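Flotden abre en septiembre el plazo de ayudas para locales vacíos

El ayuntamiento de Flotden abrirá en septiembre el plazo para solicitar las ayudas a la reapertura de locales comerciales cerrados. La convocatoria cubre el alquiler de los primeros meses y parte de las obras de acondicionamiento, con un máximo de 1417 euros por local. Podrán presentarse autónomos, cooperativas y empresas con domicilio fiscal en el municipio.

La medida se dirige sobre todo al tramo bajo de la calle Mayor y a las naves antiguas junto al río, donde varios negocios han echado el cierre tras la jubilación de sus dueños. Según la concejala de Comercio, Fiorella Barbieri, la prioridad son los locales que lleven más de dos años sin actividad. «Hay bajos en buen estado que solo necesitan una instalación eléctrica nueva y una mano de pintura», explicó tras el pleno.

También podrán acogerse a la convocatoria los talleres y las pequeñas empresas técnicas, que el año pasado quedaron fuera por un requisito de superficie. Ese límite, fijado entonces en 100 metros cuadrados, desaparece de las nuevas bases.

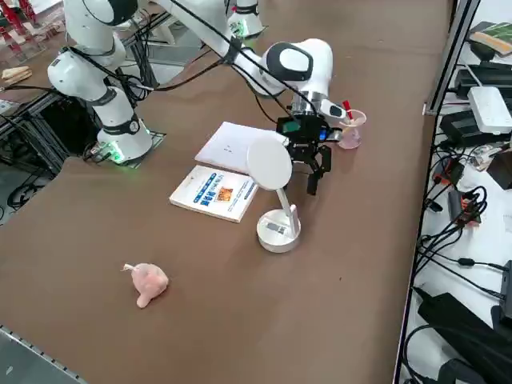

Requisitos y plazos

Las solicitudes se entregarán en el registro municipal o a través de la sede electrónica. Hay que adjuntar el contrato de alquiler o un precontrato firmado, un presupuesto de las obras y una memoria breve de la actividad. El local deberá permanecer abierto un mínimo de dos años; en caso contrario, el beneficiario tendrá que devolver la parte proporcional de la ayuda.

La asociación de comerciantes Arkerer valora el cambio de las bases, pero pide que los pagos lleguen antes. Su portavoz, Gaétan Sandhu, recordó que en la edición anterior algunos titulares cobraron cuando la obra llevaba meses terminada. El ayuntamiento prevé ahora adelantar la mitad del importe al aprobar el expediente.

Las bases completas pueden consultarse en el tablón de anuncios y en la oficina de Comercio, que atiende al público de 9:00 a 14:00.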